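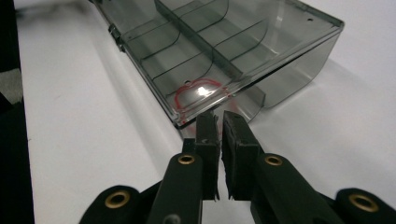
A hand-held gripper at the front edge of a tinted organizer box, on one of the demo tables at Hastach.

Hastach opens its Mullwood workshop for a day of robots you can get your hands on

MULLWOOD, June 2026 - I'm Karine McIntyre, I run the workshop at Hastach, and I'm writing this one myself because I've been looking forward to it since April! We're opening the doors for a day, and anyone who has ever wondered how a robot learns to pick something up is welcome to come and try the teaching part.

You'll start at the hand-held gripper tables. The gripper has two fingers with foam pads on the tips, and you work it yourself while its camera records what you do. Our team at Vieira (that's our software office) then uses those recordings to train the arms. It's slower than people expect, and a see-through box is a lot harder than it sounds - you can look right through the wall and misjudge where the rim is. We've drawn a red circle on the floor of one organizer box, so ask whoever is at the table what the task is and have a go.

After that, walk over to Prutilell, our two-armed bench robot, which will be sorting small parts all day. It will drop a few. Last time we ran it for visitors it had a terrible first hour and then a very good afternoon, and I got more questions about the bad hour than anything else, so please do ask!

We have 393 places, and they're free, but you need to book. The workshop is 3000 square feet and it gets loud, so let us know if you'd like one of the quieter morning slots. Kids are welcome with an adult. Closed shoes, please, and tie back long hair near the bench robot.

Groups of up to 29 can book together (schools, clubs, your whole office if you like). Reporters who want time with the engineers should tell us ahead of the day and we'll set aside a table.

Bookings and press questions: Karine McIntyre, Hastach, Mullwood workshop.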